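Review: Plalomico Coastal Viewer, Desktop Edition

Published Tuesday, August 4, 2026

The Plalomico Coastal Viewer is a desktop program for browsing and comparing satellite images of shorelines, deltas and river mouths. It is distributed by Vidal and is intended for schools, small planning offices and local history groups. This review covers the standard desktop edition, which our office has used since December on two ordinary office computers.

Installation is simple. The program comes with a starter library of 201 images, grouped by coast and by season. Each image opens with a short caption, a scale bar and a north arrow, and all three can be turned off. Users may add their own images, provided the files carry location data. Files without it are refused, and the message that appears does not explain the reason.

The comparison tool is the main strength of the program. Two images of the same place are laid side by side, and moving one moves the other. We tested this with the Gruvcombe estuary, where the sandbars shift a good deal between winter and summer. The outer bar could be followed from one season to the next without difficulty, and the older channel – now mostly filled with silt – showed up clearly once the contrast was raised. Cloud cover remains a problem. Of the images in the starter library, 76 have enough cloud to hide part of the shoreline, and the search page offers no way to leave them out.

Measuring is adequate for general use. A line drawn along the Trinia spit gave a length of 127 meters for the narrow neck, close to the figure on our printed chart. Curved shorelines take more patience, as each point must be placed by hand and the last point cannot be undone separately. Areas are given in square meters only.

Color settings deserve a note. The natural color view is pleasant and suitable for display. The false color view, in which plant life appears red, is more useful for marshes and tidal flats, but the legend is small and prints poorly. Printed sheets were otherwise sharp, with even tones in the deep water.

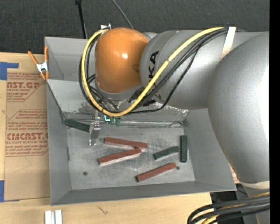

Vidal replied to a draft of these findings that a cloud filter is planned for the next release, and that the limit of 3 saved comparisons per project will be removed at the same time. No date was given. The company added that area units can already be changed by editing the settings file, although the manual does not mention this.

The manual itself is clear on basic tasks and thin on everything else. The chapter on importing images runs to a single page, and the index leaves out several menu items.

Offices that need a plain viewer for coastal images will find the standard edition suitable. Those with large collections of their own should ask for a trial copy and test the import function before placing an order.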